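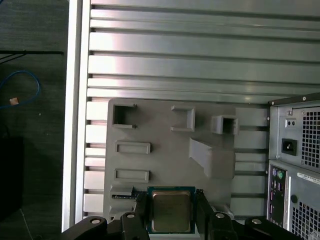 Home | Contents | Previous | Next | Glossary

Chapter 4
The Processor and Its Socket

Most repair manuals treat the processor as the hard part. They put it late in the book, print the warnings in bold, and give the reader the idea that one wrong breath will ruin the machine. I have my doubts. A desktop processor is a flat square part that goes into a flat square hole, and a lever does most of the work. The trouble people have with it usually started earlier, when they decided it needed to come out.

So this chapter begins with that decision. The first question to ask of any computer that won't start is whether anyone has a good reason to suspect the processor. In my experience the reason offered is that everything else has been tried, and when you ask what "everything else" was, you get a short list. The memory was reseated once. The power supply was "fine." Nobody cleared the board settings or tried a different outlet.

Hemi Tuhiwai, who read an early draft of these pages, thought I was being unfair to careful owners. Perhaps I am. I have left the paragraph as it was.

4.1 What you are handling

Two sides of the part matter. The top carries a metal plate called the heat spreader, which passes heat from the silicon to the cooler. You can touch it, though you will have to clean off the fingerprints before you put on new paste. The underside carries the contacts. Depending on the design these are either flat pads, in which case the fragile pins are in the socket, or pins on the processor itself. Find out which kind you have before you lift anything. Advice written for one is often repeated for the other, and some of it does harm.

The maker's print on the heat spreader is worth copying down while you can still read it. Do this even if you have the box. Boxes get swapped, and so do the parts inside them.

You hold a processor by its edges. A good many guides then add a page of advice on mats, wrist straps, shoes and the weather. Touch bare grounded metal first, wear the strap if you own one, and don't work in a wool sweater on a dry day. I have yet to see convincing support for the rest of it.

4.2 Reading an old installation

A machine that has run for years leaves evidence, and it is a shame to wipe it off before looking. Thermal paste is the most useful. Once the cooler is off, see where the paste went and where it didn't. A thin, even film suggests that the cooler was sitting flat. Bare metal in one corner suggests that it wasn't. A thick ridge at the sides tells you mainly that somebody was generous with the tube.

Color is a weaker clue than people think. Paste comes in several shades, and a dark stain doesn't prove that a chip ran hot. The processor below is still in its socket, with brownish residue smeared over the heat spreader, heaviest along two of the edges. I would clean that off and read nothing more into it. Note also the thin wire retention lever by the socket. Clear loose paste away from that area before you open it.

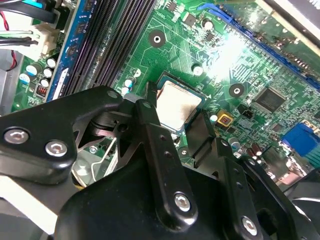 4.3 Before the lever moves

Shut the computer down, switch off the supply and pull the cord. If the cooler is still on, let the machine run for a few minutes before you do this, so the paste softens. Then twist the cooler gently as you lift. On boards where the pins belong to the processor, a straight pull can bring the chip up with the cooler while the lever is still locked – a nasty surprise, and not always a fatal one.

Look for the small triangle on one corner of the processor and the matching mark at the socket. Some readers will be tempted to trust their memory instead. Zsófia Rácz keeps a drawer of bent-pin processors at her shop in Cerstead for readers of this type.

The exercises that follow assume a working board that you can afford to lose. If you don't have one, read the chapter through and wait until you do.

Related sections
Memory slots and modules
Choosing and applying thermal paste
Coolers: mounting pressure and other claims
When to replace the whole board

Ocampo Technical Readers | Contact the editors: Gunnel Sjögren, Llinos Wynne | All rights reserved | Back to top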